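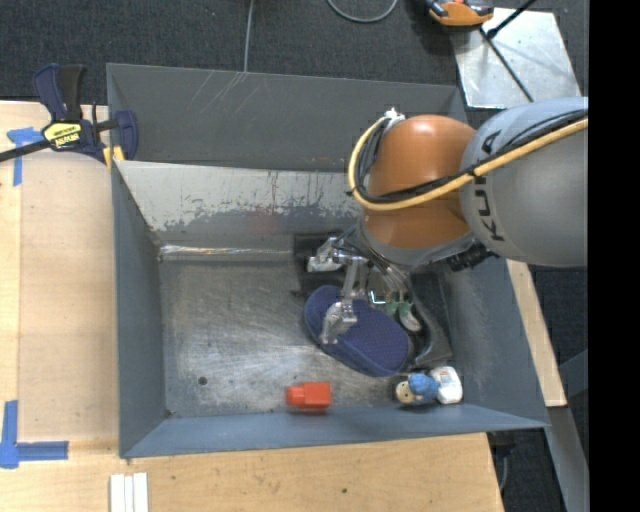 Leilani Escobedo

Subject: Planner returns no valid approach near the bin walls, grasp candidates look fine

I'm trying to find out where I lose grasps between the Flusow scorer and the Begay motion planner. Mixed objects in a metal bin, fixed camera for perception, two-finger linkage gripper on a KUKA arm coming in from the right side.

Pipeline per cycle:

1. Point cloud from the fixed camera, downsampled to a 3 mm voxel grid
2. Flusow samples and scores candidates, I keep the top 200
3. Begay runs IK and a straight-line approach check on each, best score first
4. First one that passes gets executed

Anything in the open part of the floor plans on the first or second candidate. Anything close to a wall mostly fails at step 3 with APPROACH_IN_COLLISION. The red-orange one by the near wall is a typical case. Good score, good width, no approach. The log holds 2,451 cycles, and the wall cases make up nearly all of the planner rejections.

The bin is modeled as five boxes: a floor and four walls. Walls are vertical in the model. The gripper is its convex hull plus the default padding.

Is there a sane way to get the approach check to loosen up near walls without turning it off? I tried cutting the padding to zero and got more plans, but I don't trust them.

----

dcrenshaw

Your walls are vertical in the model. They aren't vertical on the bin. Fix that before touching anything else. With flared sides and a box fitted to the floor outline, the model says there's free space where the metal is near the bottom, or if you fitted to the rim, it says there's metal where you have free space. Which did you fit to?

Also, one convex hull over that linkage fills in everything between the two fingers. Use one hull per link.

----

Leilani Escobedo

Fitted to the floor outline, then shifted inward until the arm stopped touching the walls. So it's wrong in both directions depending on height. I'll replace it with a mesh.

Hull per link I can do. The URDF has the linkages as separate bodies already, I merged them for speed.

----

zineb_s

I'd disagree with the order here. The mesh is worth doing, but it won't recover most of those rejections. Look at how the approach is generated. Begay takes the approach vector from the grasp frame and backs off along it in a straight line. If Flusow samples frames along the local surface normal, then for an object leaning on a wall you get a tilted frame, and the back-off runs straight through the wall. You can have a perfect bin model and it will reject those correctly.

Log the angle between the approach vector and world Z for every rejected candidate and post the histogram. My guess is a big lump on the tilted side.

----

dcrenshaw

Reject correctly, sure. But with a bad model you can't tell a correct rejection from a false one, so the histogram is mixed data. Model first, histogram second.

----

zineb_s

The histogram is ten lines of Python against logs that already exist. The mesh is an afternoon plus recalibration. Do the cheap one first.

----

Hollis T

Separate issue. Are you sure about the cloud on the bin itself? The floor is bare metal with a bright strip where it meets the far slope. Structured light and stereo both do badly on that kind of thing. I had phantom points floating above a bin floor for most of March and spent the time blaming the planner.

If you're feeding the raw cloud to Begay as an octree on top of the primitive walls, you're checking against both, and one stray voxel in the corridor kills the approach.

----

Leilani Escobedo

Yes, I'm feeding both. Octree from the full cloud, then the boxes.

I dumped the octree for a dozen failed cycles. There are clumps of occupied voxels hanging over the far edge of the floor with nothing under them. Same position every time, so it looks like reflection. Near wall is clean though, and that's where the red-orange one is, so it doesn't explain everything.

----

Hollis T

Crop the cloud with the bin mesh before building the octree. Throw out anything within a small distance of a known bin surface and let the mesh represent it. Then drop any connected cluster under some minimum size. Be careful with that second filter if you have flat or small parts, it will eat them, and then the planner thinks that space is free.

----

birdie_b

Where does the cable package sit in your collision model? I can see a yellow cable and some black ones looping up and around the left side of that orange joint. That's outside any link geometry. Near walls it's the first thing I'd expect to rub, and the planner has no idea it exists.

I attach a capsule to the wrist link that covers the loop. It costs you some reachable poses. It also stops you picking the wrist flip that drags the cables along the rim.

----

dcrenshaw

Agree on the capsule, but it will make the rejection rate go up, so add it last or you'll be comparing three changes at once.

----

birdie_b

I'd add it first for exactly that reason. The rejection rate without it is measuring plans you shouldn't run. I don't see the point of tuning against a number that gets worse as soon as the model is honest about the cables.

----

Leilani Escobedo

Ran zineb_s's histogram. Rejected candidates, angle from vertical: one small group close to zero and a wide group well past what the bin depth allows. The wide group is the larger of the two by a lot. So most of it is sampling.

The small near-vertical group sits against the far wall, so I'm putting that one down to the phantom voxels plus the bad wall boxes.

----

zineb_s

Then bias the sampler. Flusow takes an approach prior, set it to a cone around world Z and shrink the cone as the object centroid gets closer to a wall. Also let Begay do a two-segment retreat: a short move along the grasp axis, then straight up. That rescues the moderate tilts without any change to the sampler.

Don't re-rank after planning. Filter by cone before you cut to the top 200, otherwise the list fills up with tilted frames and the good ones never reach the planner.

----

Leilani Escobedo

I was cutting first and filtering second. That explains the cycles where all 200 failed.

Order I'm going with: capsule, mesh, octree crop, cone before the cut, two-segment retreat. Each behind a flag, replayed offline on the same 300 logged scenes so the rates are comparable.

----

dcrenshaw

Replay won't tell you about contact. Keep a slow-speed hardware run for each flag, and check that the bin pose in the model still matches the table before each one. A clamp on one corner doesn't rule out rotation.

----

Leilani Escobedo

Noted. The corner pose gets re-measured at startup now. Will post the table with the flags when the replay finishes.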